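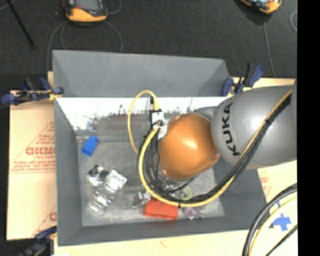 Buenaventura ha sustituido 332 contadores de agua y mantiene sin servicio dos estaciones reguladoras

Octubre
Redacción
Tiempo de lectura: 4 minutos

Utilizamos cookies propias y de terceros para mejorar la navegación. Aceptar | Configurar | Rechazar

El Ayuntamiento de Buenaventura ha sustituido hasta ahora 332 contadores domiciliarios de agua dentro del plan de renovación de la red de abastecimiento, según el informe de seguimiento entregado a los grupos municipales este mes. El compromiso recogido en el programa de gobierno y repetido en el debate de presupuestos era renovar cerca de 1.000 antes del cierre del ejercicio. El mismo documento señala que las dos estaciones reguladoras de presión previstas en la parte alta del municipio tienen terminada la obra civil, pero no disponen todavía de suministro eléctrico definitivo y no pueden entrar en explotación.

El informe lo firma el área de Infraestructuras, que dirige el concejal Thomas Marras. Consta de una memoria, un anexo de mediciones y una relación de incidencias. La memoria califica el plan como «en ejecución con desviación», categoría que el reglamento interno de seguimiento reserva a los contratos cuyo plazo ha sido superado sin prórroga aprobada o cuya prórroga se encuentra en trámite. En este caso se da lo segundo: la adjudicataria, Grimance, solicitó la ampliación del plazo antes del verano y el expediente sigue pendiente del informe de Intervención.

El plan divide la red en cuatro sectores hidráulicos. La sectorización consiste en aislar cada zona mediante válvulas de corte y medir el caudal que entra en ella, de modo que pueda compararse con el volumen facturado a los abonados. La diferencia entre ambos valores es el agua no registrada, que incluye fugas, errores de medición, consumos municipales sin contador y tomas irregulares. Hasta la adopción del plan, Buenaventura solo medía el caudal a la salida del depósito principal, lo que impedía asignar las pérdidas a un tramo concreto.

De los cuatro sectores, el del casco antiguo es el más avanzado. Tiene instalado el caudalímetro de cabecera, las válvulas de aislamiento se han probado y la sustitución de contadores figura como completada, salvo en las viviendas deshabitadas y en aquellas en las que el personal no pudo acceder al cuarto de instalaciones. El sector de la estación está en fase de sustitución. En el polígono industrial se ha colocado el caudalímetro y quedan pendientes los contadores de mayor calibre, cuyo suministro depende de un lote distinto. En Susard, la pedanía situada en la ladera norte, no se ha cambiado ningún contador.

Susard es también el sector donde se ubican las estaciones reguladoras. La diferencia de cota entre el depósito y las viviendas más bajas provoca allí presiones estáticas superiores a las recomendadas por el pliego, mientras que las viviendas próximas al depósito registran presiones insuficientes en las horas de mayor consumo. El proyecto resuelve ambos problemas con dos puntos de regulación: uno con válvula reductora y consigna variable, y otro con un pequeño grupo de sobrepresión. Los dos requieren alimentación eléctrica para la telemetría, y el segundo también para el funcionamiento de las bombas.

La conexión a la red de distribución eléctrica se solicitó, según la relación de incidencias, después de concluida la obra civil. El área de Infraestructuras atribuye ese orden a un cambio en la ubicación de una de las arquetas, que obligó a modificar el trazado de la acometida. Grimance sostiene en sus alegaciones que la modificación le fue comunicada sin planos acotados y que no podía tramitar el punto de suministro con la documentación inicial. El informe reproduce las dos versiones y no se pronuncia sobre la responsabilidad del retraso, cuestión que remite a la resolución del expediente de prórroga.

Seguimiento de los compromisos

La comparación entre lo anunciado y lo ejecutado presenta dificultades de método. El programa de gobierno hablaba de «renovar los contadores obsoletos», sin definir la antigüedad a partir de la cual un aparato se consideraba obsoleto. La cifra fue incorporada más tarde, en la memoria económica del presupuesto, y procedía de una estimación de la consultora Lumthorpe elaborada a partir del padrón de abonados. Dicha estimación tomaba como referencia la fecha de alta del contrato, que en muchos casos no coincide con la de instalación del equipo.

El inventario físico realizado después por la contrata ha detectado aparatos más recientes de lo que figuraba en el padrón, sobre todo en el sector de la estación, donde varias comunidades de propietarios los habían cambiado por su cuenta. También ha localizado acometidas con el contador invertido y otras en las que el precinto no corresponde al número de serie anotado. Todas ellas se han incluido en una lista de revisión que no forma parte del cómputo de unidades sustituidas.

Marras defendió ante la comisión de Infraestructuras que el objetivo debe interpretarse a la luz del inventario y que el número final será menor que el previsto en la memoria económica. «No vamos a retirar equipos que miden correctamente para cuadrar una estimación», afirmó. El concejal no ofreció una cifra revisada. Indicó que se conocerá cuando concluya la inspección en Susard, cuyo calendario depende a su vez de la puesta en marcha de la regulación de presión: instalar contadores nuevos antes de reducir las sobrepresiones supondría, según el criterio de los técnicos, exponerlos a condiciones de trabajo ajenas a su rango nominal.

Los grupos de la oposición pidieron en la misma sesión que el informe incorpore una columna con el objetivo original, otra con el objetivo revisado y una tercera con la justificación técnica de cada variación. La petición fue aceptada y se aplicará a la próxima entrega. Quedó sin respuesta la pregunta sobre si la reducción de unidades conllevará una minoración del precio del contrato, adjudicado por precios unitarios en lo relativo a contadores y a tanto alzado en lo relativo a las estaciones.

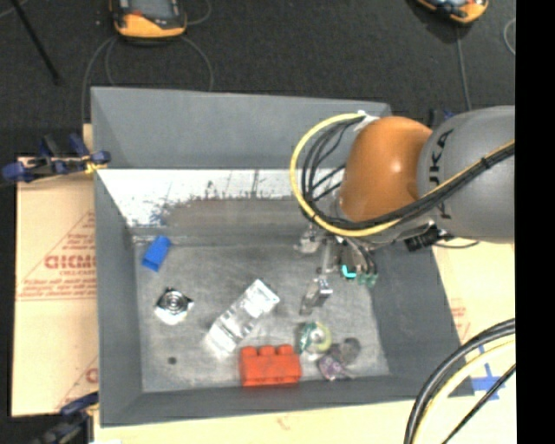

Un brazo robótico KUKA sobre un cajón gris con varios objetos, entre ellos un bloque azul.

Estado de la telemetría

El segundo bloque del informe aborda la lectura remota. Los contadores instalados llevan un emisor de radio que transmite el índice de consumo a concentradores situados en edificios municipales. En el casco antiguo la recepción es estable, con pérdidas de trama que el anexo atribuye a los cuartos de instalaciones en sótano. Para esos puntos se propone desplazar la antena al portal mediante una prolongación de cable, solución que necesita autorización de la comunidad correspondiente.

El sistema de gestión recibe las lecturas, pero todavía no las traslada a la facturación. El padrón y la plataforma de telemetría utilizan identificadores distintos – número de póliza en el primero, número de serie en la segunda – y la tabla que los relaciona está incompleta. Mientras no se cierre, el servicio de aguas mantiene la lectura manual en todos los sectores, incluidos los ya renovados. Los abonados no apreciarán por ahora ningún cambio en el recibo, que seguirá emitiéndose con la periodicidad habitual.

Tampoco hay datos consolidados de agua no registrada. El caudalímetro del casco antiguo ofrece valores desde su calibración, pero los técnicos consideran que la serie es corta y que incluye maniobras de prueba en las válvulas, con aperturas y cierres que distorsionan el caudal mínimo nocturno. Este indicador, medido de madrugada, cuando el consumo doméstico es más bajo, es el que se empleará para ordenar las campañas de búsqueda de fugas. El anexo recomienda no publicar resultados hasta disponer de una serie sin maniobras.

En el polígono industrial la situación es diferente. El caudalímetro funciona y no se han efectuado pruebas recientes, pero una parte de las empresas dispone de pozo propio y vierte a la red municipal de saneamiento, lo que complica la comparación con los volúmenes depurados. El informe plantea exigir a esas empresas la instalación de un medidor en la salida del pozo. La medida requeriría modificar la ordenanza y no está incluida en el contrato vigente.

Próximos trámites

El expediente de prórroga deberá pasar por Intervención y por la junta de gobierno. Si se aprueba, Grimance tendrá que presentar un programa de trabajos actualizado, con fechas parciales por sector. Si se deniega, el pliego prevé la imposición de penalidades por demora, cuyo importe se calcula sobre la parte no ejecutada. El área de Infraestructuras ha propuesto una ampliación limitada a Susard y al polígono, con exclusión de los otros dos sectores, para los que no aprecia causas ajenas a la contratista.

En cuanto a las estaciones reguladoras, la compañía distribuidora ha emitido las condiciones técnicas de conexión y el ayuntamiento ha abonado los derechos de acometida. Falta la inspección de la instalación de enlace. Después se realizará un periodo de pruebas con las consignas de presión ajustadas de forma gradual, durante el cual podrán producirse cortes breves en las calles altas de la pedanía. El servicio de aguas avisará mediante carteles en los portales y en el tablón municipal.

La relación de viviendas del casco antiguo en las que no se pudo realizar el cambio está disponible en la oficina de atención al abonado. Sus titulares pueden solicitar una nueva visita sin coste hasta que finalice el contrato.

Suscríbase a nuestro boletín y reciba las noticias locales en su correo electrónico.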